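Starkura Folding and Sorting Table, Two-Section

Linen Room Furniture -- Tables and Work Surfaces

The Starkura folding and sorting table is supplied to hotels, residential homes, training colleges and other institutions that fold their own linen. It is made up of two sections which stand together to form one broad surface. Each section may also be ordered separately and used as a single table against a wall. 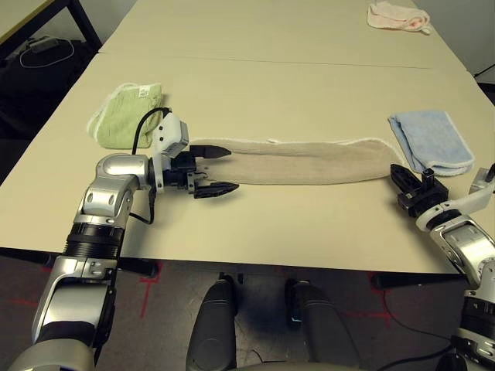
Lavanya Shenoy
Product Manager, Linen Room Furniture

The table was developed for rooms in which hand towels and bath towels are folded, checked and sorted by color before they go to the shelf. Our customers in the hospitality trade commonly assign one color to each floor or department, and they asked for a surface deep enough to keep several colors apart while one towel is being worked on. Pink, light green and light blue towels can be set out on the two sections with a beige towel folded lengthwise between them.

The sections are the same height and meet edge to edge. A faint seam remains where they join. It does not interfere with ordinary folding, but customers who handle very fine fabrics may wish to place the table so that most of the work is done on the near section.

Surface and Finish

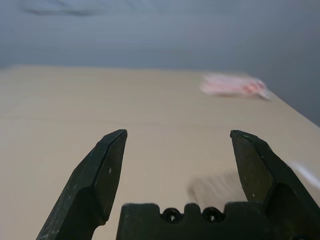

Finish is often the last point settled in an order, and we advise customers to decide on it early. The table is offered in one standard color and, for orders of 6 or more sections, in gray or white. The standard color is the plain, smooth beige shown, with no printed pattern, and it sits comfortably beside a gray wall. Most laundries choose it for general use. Departments that handle mainly white linen have tended to prefer the gray, against which loose threads and small stains are easier to find during inspection.

The surface should be wiped with a damp cloth and a mild cleaner at the end of each shift. Abrasive pads and bleach are not to be used. Hot irons must not be set down directly on the table; a separate pressing board is available from the Brorneck range.

Working Position

For large bath towels, Starkura recommends that the towel be held by its two upper corners, straightened above the table and then laid down before the first fold is made. The full depth of both sections should be kept clear for this purpose.

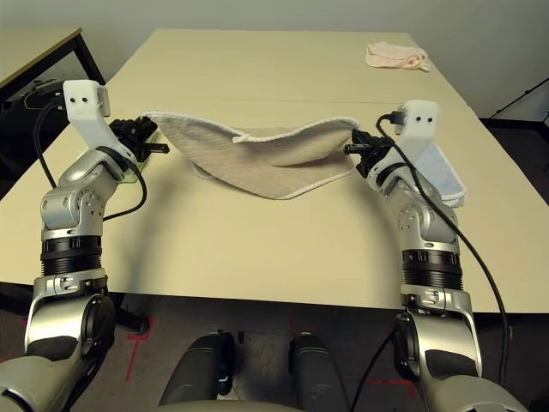
Smaller items may be folded on one section while finished work is kept on the other. Where two members of staff share the table, they should stand on opposite sides, and space should be left for a linen cart at one end.

Ordering and Delivery

Orders are accepted from institutions and from trade buyers. Each section is delivered assembled and carries a warranty of 3 years against faults in the surface and frame. Delivery within Sodton is made on Wednesday -- other areas are served by our carrier, Nair, and a delivery day will be confirmed in writing.

Replacement feet and joining clips are kept in stock. Questions about room layout or larger orders should be addressed to Sreekumar Acharya, Institutional Sales, at the Sodton office.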